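Writing the death notice for a company founder

Sat 27 December

My uncle started Marras Haulage in Sadley in 1968 with two trucks and a leased yard. He died earlier this month, and I was given the job of writing the notice, mostly on the grounds that I once wrote the company's safety manual. These are my notes on the process, written down while I still remember the order of things.

There were two texts to produce. The first was the paid notice in the local paper, which has a hard limit and a price per line. The second was a longer piece for the company website, with no limit at all. I started with the longer one. It is easier to cut a text than to grow one, and the cuts show you which facts the family cares about.

The first draft came from memory and was wrong in four places. The start year was given as 1970 in a company brochure, and everybody in the family had been repeating it. The state filing says 1968. The brochure had used the year the yard was bought, when before that it was leased. I used the filing and kept a copy of it with the draft, as I expect to be asked.
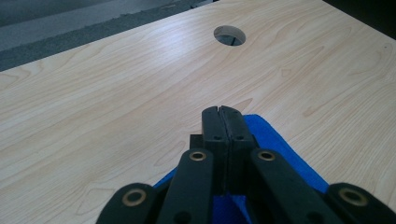 Tabletop with round grommet hole.

The order of sources I settled on was: government filings, then payroll and insurance records, then newspaper items, then letters, then what people remember. Memory goes last for dates and first for everything else. No filing says that he did the route sheets by hand until he retired, or that he washed the trucks himself on Sunday nights for the first few years. Three former drivers said both things without being asked, so both went in.

Service records were the slowest part. He was in the Army before he started the business, and the family had his discharge papers in a box with the tax returns. If you have those papers, use the exact wording for rank and unit. If you don't, request them early. The request takes longer than the newspaper will wait, and it is better to write "served in the U.S. Army" and stop there than to guess at a unit.

The company changed names once. For a period it traded as Rumov Transfer, after a smaller firm it had bought for its routes, and then went back to Marras. I left this out of the paper and put it in the long version. People who worked there in those years will search for the old name, and a web page can carry it at no cost.

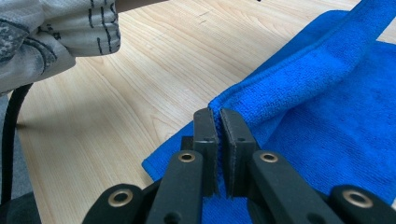 Should the company write its own notice, separate from the family's?
It can, but it should run after the family's and be shorter. Ours was one paragraph and gave no service times - it pointed to the family notice for those.

On survivors, the usual form is spouse, children with their spouses in parentheses, grandchildren by number or by name, then siblings. Decide on number or name and apply it to all of them. I sent the list to each branch of the family and asked for corrections in writing. Two spellings came back changed. One of them had been wrong on the holiday card list for years.

The finished long version ran to 645 words. The paper took 465 of them, which was more than I wanted to pay for, but the family wanted the list of grandchildren kept and I did not argue. What went was the Rumov period, the paragraph on the yard, and a sentence about the first contract with Ovico, the packaging plant, which had kept the firm alive through its second winter.

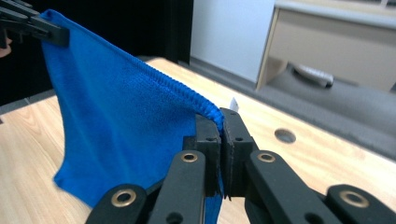 I was sorry to lose the Ovico sentence. It explains why the yard is where it is, on the plant side of the tracks, when every other hauler in Sadley set up near the highway. It is still in the long version, third paragraph.

A few smaller points. Newspapers want the text in the body of the email and the photo as a separate file. Ask for a proof and read the proof against your sources, line by line, with the draft put away. Our proof had the visitation hours and the service time swapped. Check whether the funeral home is also placing a notice, as ours was about to, with the 1970 date taken from the same brochure.

The brochure itself is being reprinted in February with the corrected year. The yard sign also says 1970. It is painted steel, bolted to the gate posts, and my cousins have not decided what to do with it. The website version is up now, and corrections should go to the office address at the bottom of that page.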